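Ticket: Pick cell 2, jaws missing thin parts on pale timber
Site: Zosville, finishing room
Status: Closed, with a follow-up for next shift
Product line: Anatero shelf kits

Opened 6:40 am

Morning all. Logging this one from the bench before I forget the order I did things in. Cell 2 stopped twice overnight with "no part at pick" and the night crew cleared it both times and kept going, which is fair enough, they had 400 kits to get out. The third time it stopped on me, so lucky me, I get the ticket!

For anyone new to the room, cell 2 does the job four of us used to do by hand, picking the small cleats off the board and dropping them in the kit tray. I did that job for years and I can tell you my wrists don't miss it. What I do miss is being able to see a problem coming. When you're picking by hand you notice the cleats getting slippery or the board getting grubby. Now I get a beep and an error code.

First checks: air pressure normal, no leaks I could hear, cable seated. Restarted the Pelkonen controller, same fault inside 100 cycles. Put it in manual and opened the jaws over the bare board.

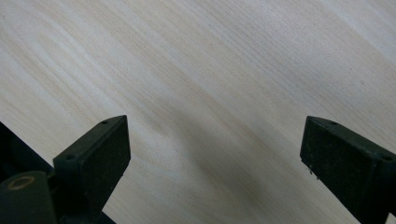 My first guess was the pads. We changed them in May and the label on the spares box says they're good for a lot longer than that, but the label was written by people who don't run sanded timber all day. Dust gets into everything in here. There are little white specks on the right finger, down low near the inside edge, and the left pad has a dusty, slightly worn look to its face. So I wiped both down with a dry cloth, checked the pads for wobble (none) and ran it again. It got further, then the same beep. Grr.

7:55 am

Rang the Skumness help line. Nice person, very patient with me. They asked whether the part was there when the fault came up, and I said of course it's there, I'm looking at it. Then they asked whether the cell could tell it was there. Different question! The cleats are nearly the same colour as the board, and the part check is a brightness setting somebody picked on a dull afternoon when the cell first went in. They talked me through finding the threshold page, and ours was still on the number it shipped with.

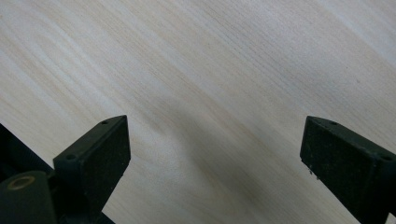 So I sat down and did it properly, taking the reading with a cleat on the board and then with it off, in the morning light and again with the roller door shut. The two readings were miles apart with the door shut and practically on top of each other with it open. Moved the threshold, pulled the blind on the east window, ran it. 1000 cycles, no stops.

10:20 am

Closing the fault, but a few things for the follow-up please.

Can the jaw wipe-down go on the start-of-shift sheet? The maintenance plan has it every 3000 cycles and that's too long in this room.

Can whoever is on the cell have the login for the threshold page? I had to borrow the office one. When we picked by hand we could shift a lamp if we couldn't see. It's the same thing, and we shouldn't need to ring anyone for it.

Night crew, if it stops more than once, write it down even if it clears. I'm not having a go, I've done it myself.

Blind stays down until the darker backing board arrives.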